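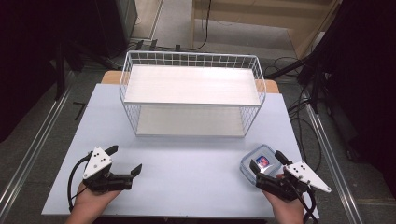 My grabbers at work: one has hold of the lunch tub, and the wire shelf is waiting.

Hello again, builders! Loads of you have asked how a robot learns to put things away, so I'm going to tell you how we're doing it at the Prarnby shared workshop, where I've been building since May with my friend Arnel Saludo. (Arnel does the wiring. I do the snacks and most of the talking.)

First, the grabbers. Each one has two black fingers that can pinch together, a bit like kitchen tongs. The proper name is a gripper. A robot arm could wear one on its end, where you have a hand, but for teaching we hold them ourselves, one in each fist. It feels very odd to begin with! Try picking up a rubber with two spoons and you'll get the idea.

So why hold them? Well, a robot doesn't know what "put the tub on the shelf" means. You do, and you've known since you were tiny. You reach out, you squeeze just enough, you lift, you let go. Nobody had to give you a list. We could try writing a list for the robot, with every tiny movement in it, but it would be as long as my street and it would go wrong the moment the shelf was nudged. It's much easier to show it. We do the job with the grabbers, the computer keeps a note of how they moved, and later on it looks for the bits that are the same every time.

Now look at the white triangles with the black dots. Those are markers. A camera can be a bit hopeless at telling one black thing from another black thing, but dark dots on a white plate are easy to spot. If the computer knows how the dots are arranged, it can work out which way the plate is tilted, and so which way the grabber is tilted too. Clever, eh?

You need to show a robot the same job over and over, and I mean over and over. Arnel keeps the tally on the workshop computer, and last time I looked we had 1,377 goes saved. He wants 2,024 before we let the arm have a turn. I asked if we could stop at 15 and he laughed at me.

We call our robot Jirkine. It's only an arm so far, and the name was my niece's idea.

Want to try this at home without any electrics? You need a friend, 2 pairs of tongs, a plastic tub with a lid and a low shelf.

Put the tub on the table. Pick it up with the tongs and set it on the shelf, slowly, while your friend watches your hands. Then your friend has to copy you exactly. Next, turn the tub sideways and do it again. Did you have to twist your wrist? Did you squeeze in a different place? Those little changes are just what Jirkine has to learn.

Swap over when your arms get tired. Mine always go first!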